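Clive Lightfoot
6/4/18

1/ Everyone on here is sorting their jewellery this month. April is apparently the time for it. I own very little and most of it came from my nan, but I got nagged into having a go. Thread, for anyone who likes watching a grown man doubt things.

2/ The advice doing the rounds is from the Ustell newsletter. Tip everything out on the bed, hold each piece, decide how it makes you feel. I have held a lot of rings now and mostly I feel like somebody who wants his tea.

3/ Why the bed, by the way? Every one of these guides says the bed. A ring goes down a fold in the duvet and you find it at two in the morning with your shoulder blade. A tray would do. A dinner plate would do.

4/ They also tell you to use a plain cover so you can see what you've got. Mine is printed all over with old posters and bits of newspaper, so good luck to me. Small beads on that are a proper eye test.

5/ Next claim: "like with like". Rings with rings, bracelets with bracelets. Fine until you own a bracelet with a bit of everything in it. The cord one is red and gold thread with teal and pink beads. Is it gold? Is it beads? Is it string? The newsletter is silent.

6/ Sesico sell a divided box for this. 20 little compartments, felt bottoms, a lid that "breathes". I looked at it for a good long while in the shop at Jorkport and could not work out what a lid is supposed to breathe for. Put it back.

7/ What I've got instead is a heart-shaped tin. Purple, padded white inside. I was told padding ruins silver, then in the very next reply I was told padding saves silver. Neither person had a source. I am keeping the tin.

8/ My actual complaint about padded tins is different. Small rings work their way into the lining and sit there for years. I thought I'd lost one in 2015 and had a whole argument with a plumber over it. Sorry again to the plumber.

9/ Somebody called Matoušek replied to say cord bracelets should never be stored with anything that has stones in it, as the settings catch the thread. This is the first thing in the whole business I'm inclined to believe. Ask any jumper I own.

10/ So that's one rule I'll try. Cord on its own in an envelope, rings in the tin. I'm giving it 3 months before I decide if it made any difference, and my money is on no.

11/ Question for the polishing crowd. You all say a soft cloth and a bit of patience. The last cloth I bought cost 4 quid and turned my thumb grey for about a week. The ring looked the same. What am I meant to be seeing?

12/ And please stop sending me the toothpaste thing. I've now had it from 5 different people, two of whom also told me it scratches. Pick a side.

13/ Where it stood when I stopped to put the kettle on, bracelet and rings all in a heap with the tin open behind them - like with like can wait.
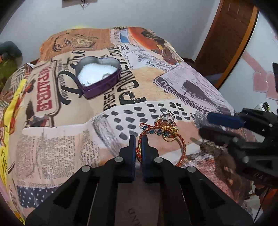

14/ Replies so far

Yes, I know about the hooks on the back of the wardrobe door. I had hooks. The hooks came off and took the paint with them.

No, I won't be "letting go" of the ring with the clear stones. Several of you have asked if they're real. I've never had it looked at and I don't plan to, as I like it either way and a valuation costs more than I paid for the bed.

Whoever asked where the duvet cover's from - market stall, years back, no label left on it.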